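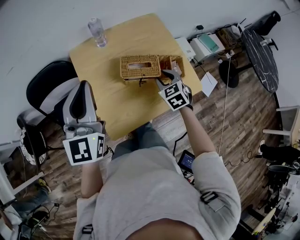
Cahier d'atelier, Tornden
12 octobre 2021

Essai de l'assouplissant Tumex sur rotin, suite

Je reprends l'essai laissé en plan avant l'été. Rappel pour ceux qui n'ont pas suivi : Maretti nous a vendu le Tumex comme additif de trempage, censé rendre l'éclisse plus souple, réduire la casse au cintrage et empêcher le rotin de griser au séchage. Trois promesses pour un seul bidon, j'ai du mal à y croire. La fiche technique tient sur un recto et ne donne aucune méthode d'essai. « Souplesse améliorée », d'accord, mais mesurée comment, et par rapport à quoi ?

Matière : moelle de rotin Kandpal, livraison du printemps, stockée à plat sur l'étagère du haut. J'ai préparé 7 bottes de la même couronne. J'insiste sur la même couronne : la première fois, on avait mélangé deux livraisons et le résultat ne voulait rien dire. Trois bottes dans l'eau claire, trois dans l'eau additionnée de Tumex à la dose du bidon, la dernière gardée sèche comme témoin.

Poids du lot à tremper, sec : 719 g. À la sortie du bain, les deux séries réunies et égouttées sur grille, presque 1315 g. La balance hésite parce que ça goutte toujours un peu, je ne me battrai pas pour le dernier chiffre. Ce qui m'intéresse, c'est l'écart entre les deux séries, et il est trop faible pour que j'en tire quoi que ce soit. L'additif ne fait donc pas boire le rotin davantage, ou alors notre balance ne le voit pas.

Au cintrage, sur le gabarit de petit diamètre, il y a eu de la casse dans les deux séries. Un peu moins avec le Tumex, c'est vrai. Seulement je savais quelle botte je tenais (l'odeur suffit, on dirait du savon pour parquet) et je suis à peu près sûr d'avoir plié plus doucement celles-là. À refaire par quelqu'un d'autre, bottes étiquetées à l'aveugle, nez bouché si possible.

Autre gêne : les éclisses qui ont cédé venaient presque toutes du bout de la couronne, là où le brin est irrégulier. J'aurais dû couper ces bouts avant de répartir. Je ne l'ai pas fait, tant pis, c'est noté.

Côté bordure tressée, le geste est agréable au début, ça glisse bien. Ensuite ça glisse trop. Il faut resserrer à chaque passage, et sur un bord serré comme celui des petites boîtes, je perds en régularité ce que je gagne en confort.

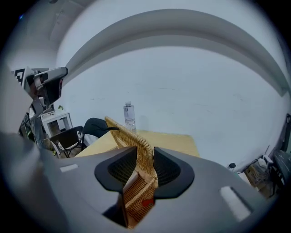 Séchage et couleur

Les échantillons restent 7 jours sur claies, à l'ombre, fenêtre entrouverte. On m'a proposé de les passer devant le chauffage pour aller plus vite : non. On a déjà jeté une série entière à cause de ça, les brins fendent et on accuse ensuite le produit.

Pour le grisaillement, je me méfie encore plus. À l'œil, sous le néon, tout paraît gris. Je compare à la fenêtre, le matin, avec un morceau du témoin sec posé à côté. La plaquette de Maretti montre un avant-après spectaculaire, avec un « avant » nettement plus sombre que tout ce que j'ai vu sortir de nos bacs.

Une chose que la fiche passe sous silence : la tenue des colles et des vernis sur du rotin traité. Si l'additif contient un corps gras, et au toucher je parierais que oui, la gomme-laque risque de perler. 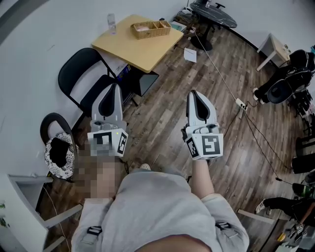 Il faudra donc vernir un échantillon de chaque série une fois bien sec, puis faire l'essai du ruban adhésif sur la bordure et au milieu d'une face. Même chose pour la colle de peau sur les départs de montants, où une reprise ratée se voit tout de suite.

Question d'argent aussi. Le bidon coûte plus cher que la matière qu'il est censé sauver. Pour des réparations courantes, un trempage plus long à l'eau tiède donne déjà de bons résultats, et je n'ai rien mesuré aujourd'hui qui justifie de changer.

À faire :
- couper les bouts de couronne avant la prochaine répartition
- demander à Maretti la composition, au moins la famille du produit
- changer l'eau du bac de gauche, qui sent
- essai vernis et colle en novembre, pas avant
- ne pas recommander de Tumex d'ici là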